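Werklow Handling Group
Minutes of the gripper upkeep meeting, Lomerthorpe office, Sunday, 10.30 am

In the chair: Gopinath Nair. Minutes: Ohemaa Quansah. Apologies from Wikex, who had been sent the wrong Sunday.

1. Minutes of the last meeting
Agreed, once "the gripper is resting" had been changed to "the gripper is broken". It has since been mended.

2. Finger pads
The pair of hand-held grippers has now done 87 sessions on the same pads. Gopinath had asked for 200 before any change and was told that he could ask. The black mesh faces are to be brushed after every session, and the rims pressed back down with a thumb. A thumb was felt to be within budget.

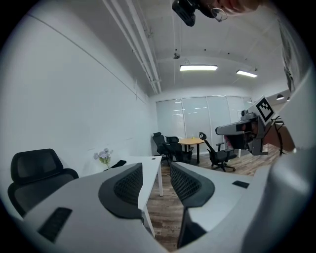
3. Markers
Each marker must sit square on its mount before the tracking check. Last month one was put back a quarter turn out and the software spent a whole afternoon convinced that Ohemaa was lying on her side. Old mounts go in the Menon box, new ones in the other Menon box. Ohemaa will label the boxes.

4. Cables
Longest item, as ever. The clip at the tail of the second gripper has been replaced twice, and the new one is stiffer than anyone wanted. Cables are to be given a loop of slack below the hand, so that the pull comes on the clip and not on the socket. Gopinath showed the reach down beside the desk leg, where the strain is worst, and wished it noted that his knees are not covered by the service contract.

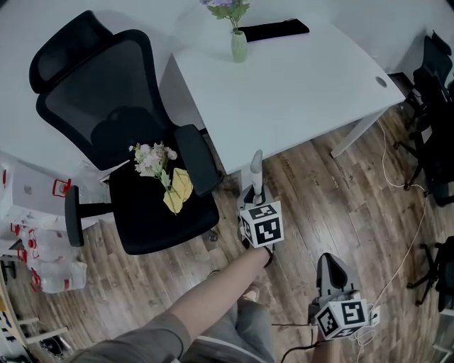 Ohemaa said the clip was a red herring and that the socket had been loose since August. She would sooner have the housing open and the socket refitted than buy a third clip. Gopinath thought a third clip was cheaper. It was pointed out that he had said this about the second. Socket to be refitted, Ohemaa to do it, clip to be kept in a drawer as a mark of respect.

5. Closing test
Both sets of fingers must close evenly, with no twist, before the unit is signed off. The test piece is to be gripped and let go 300 times. At the last attempt Ohemaa reached 129 before the tea arrived and the count was lost. The check before it is quicker: close the fingers fully and look down the gap between the two pads, which should be narrow and straight from top to bottom. If it widens at one end, slacken the screws on that side and start again. Gopinath asked whether "start again" meant the whole 300. It does.
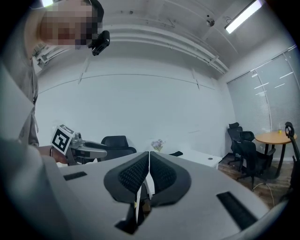

6. Lens and headset
Wikex wrote to say that their spare lens covers are nearly ready, a phrase we have on file from the spring. Until they come, lenses are to be wiped with the proper cloth and no one's sleeve. The headset is to be worn at forehead height with the lens tipped slightly down, and the strap is to be checked by somebody other than the wearer, who always says it is fine.

7. Any other business
None that could be minuted.

Next meeting: once the socket is in. Ohemaa to bring the small screwdriver back.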